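The Inheritance

My aunt left me the contents of one table, and my cousin the house it stood in. The lawyer, a man from Ketilsson with a very clean desk, read this out twice, as though I might like it better the second time.

I drove up to Proneck in June with three boxes. One would have done. She had spread a pink blanket over the table, the fleecy kind you give to a dog you're fond of, and laid everything out on it the way other people lay out silver.

There was no letter. My cousin, who had been through every drawer in the house looking for one, leaned in the doorway and asked whether I thought any of it was worth something.

"The cups, maybe," I said. "If they're a full set."

He wrote that down.

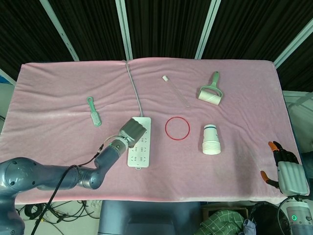

My estate, before probate.

I packed the lint roller first. She had gone after me with one at every wedding and both funerals, muttering about cats I didn't own. The test tube I wrapped in a sock. The red ring fit nothing I could think of, so I put it on my wrist and forgot about it until a toll collector outside Rinier complimented me.

My cousin called a week later. The house needed a new roof, and the estimate had come to 1,454 dollars more than he had. He wondered if I would consider selling the power strip.

I told him I'd need to have it appraised.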